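Pre-run check for simulated kitchen demonstrations, Tuvholm project
Checked by: Stella Mwakalinga
Second reader: Kimutai Shemweta
Date: 02/08/2023
Batch: 427, kitchen layout 16

1. Arm and mounting: OK
Joints move freely through their range and the base stays put. I did take my time over this one, as Hamisi had asked me to be fussy about the elbow, and I'm happy with it.

2. Clearance at the wall shelf: OK, with a comment
Please come in from above and go gently, especially if you're new to the controls. The shelf edge is thick and the contact warnings are easy to set off.

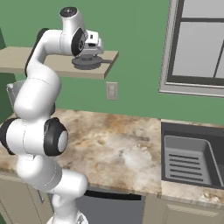
Item 2: gripper over the round dark grey object on the shelf.

3. Object names in the task text: TO FIX
The instruction calls the shelf item a "cover" in one line and a "lid" in the next. Xiuying, could you settle on one word before we record any more? The learner will see both and I'd much prefer it didn't have to guess (I had to read it twice myself!).

4. Worktop objects: OK
Blender standing upright, lid off the jar, nothing sinking into the marble pattern. The dial faces forward, which makes it a lovely easy thing to check.
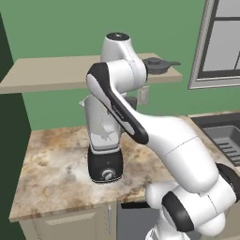 Items 2 and 4: arm reaching to the shelf, blender on the worktop.

5. Arm in front of the jar: COMMENT
The elbow link can cover part of the jar from this side. Keep such runs, but do tick "partly hidden" on the form so Beatrice can find them later.

6. Saving and labels: OK
Test run 992 saved and reopened without trouble. Discard any run with a jump in the joint readings, however nice the rest of it looks.

Open actions: item 3 (Xiuying). Next full check in November.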